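My robot arm started out as a way to avoid watching TV, and by August it had eaten the whole workbench. I named it Hellia. The motors came from Tekavine and ran me 400 dollars, which I still haven't quite confessed to at home!

The first 3 grippers were awful (one flung a block behind the water heater, and it's still back there). Then I tried a plain black rod, and things got a lot more fun.
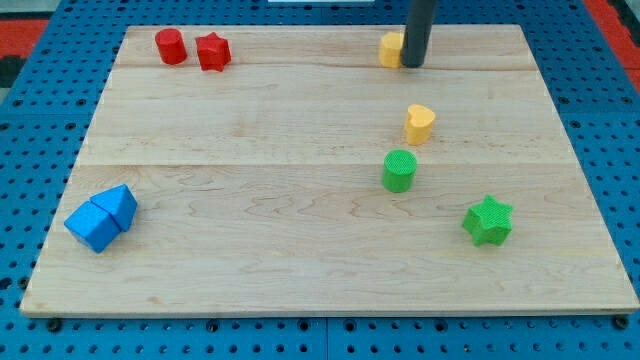 I went with maple for the board because I had planks left over from a shelf, and I love the grain. The hearts are still the hardest shape for me. Stars I can handle, most nights.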